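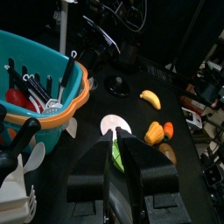 Why do people keep so many kitchen tools they hardly ever use?
Mostly because putting one away is easier than deciding to get rid of it, at least going by what people in our study told me.

Figure 1. Kitchen utensils packed into a teal basket with an orange rim.

3.2 What the kitchen visits showed

I visited 14 homes in Grandel and 17 in Ardeleanu, and I asked everyone the same thing: cook me something you make all the time. I figured I'd see people rummaging, and wow, did I! Mixed storage of the kind in Figure 1 came up in both towns, and people were quick to defend it (one cook told me she "just knows by feel" what she's grabbing).

My favorite part was the duplicates. People would show me a second spatula and explain that it was the backup, and then cook the whole meal with the backup. I went in thinking small kitchens would be stricter about this, but my notes from the Ardeleanu apartments don't back me up at all.

I coded the interviews in two passes using the Wendix scheme, with one change: I split "might need it" from "it was a gift," as those talks felt really different to me. Section 3.3 covers the gifts.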